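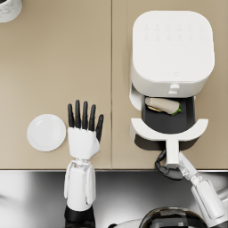

How many demonstrations do I need before training a two-arm drawer task?

Start with 60 clean ones recorded by a single operator, train once, and look at where the policy fails before recording more. Most first sets are too large and too uneven.

This page covers recording teleoperated demonstrations for the air fryer task in the Lomside simulator. The task is complete when the drawer has been opened, the wrap is on the plate, and the drawer is closed again. You need a headset, two tracked controllers and the Ulik bridge running on the same machine as the simulator.

Before you record

Start the simulator, load the kitchen counter layout and reset both arms to the home pose. Calibrate the controllers with your elbows at your sides. Recalibrate if you change chairs or hand the headset to another operator.

Set the logging rate to 60 Hz. Lower rates save disk space but blur the moment of contact, and the contact frames carry most of the useful signal in this task.

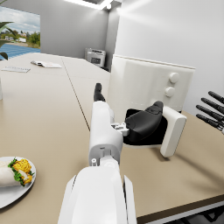 Check the finger mapping next. Close your right hand slowly and watch the joint readout in the bridge window. If the thumb lags the other fingers, raise the thumb gain one step and repeat.

Recording the drawer pull

1. Press record with both hands still. Wait for the tone.
2. Bring the right hand in low, with the wrist in line with the drawer's travel.
3. Close on the handle, then pull straight back. A sideways pull loads the drawer rails and the solver will jitter.
4. Hold the drawer open with the right hand while the left hand goes in for the wrap.
5. Place the wrap on the plate, withdraw the left hand, and push the drawer shut.

Discard any episode in which you stop for more than 2 seconds in mid-reach. The policy will learn the pause.
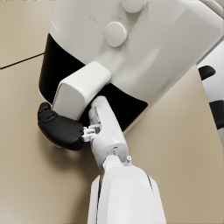
Approach angle matters more than speed. Vary it a little between episodes, and let the layout randomizer move the plate. Leave the friction settings alone until the first training run is finished.

Checking the set

Run the Wysocka replay tool on the folder. It plays each episode open loop and flags any that no longer reach the goal state. Delete flagged episodes instead of trimming them. An episode longer than 3,000 steps usually contains a failed grasp and a retry, so move it to a separate folder.

Export with the Gridville preset if you plan to train on joint targets. For end-effector targets, use the default preset and set the base frame by hand.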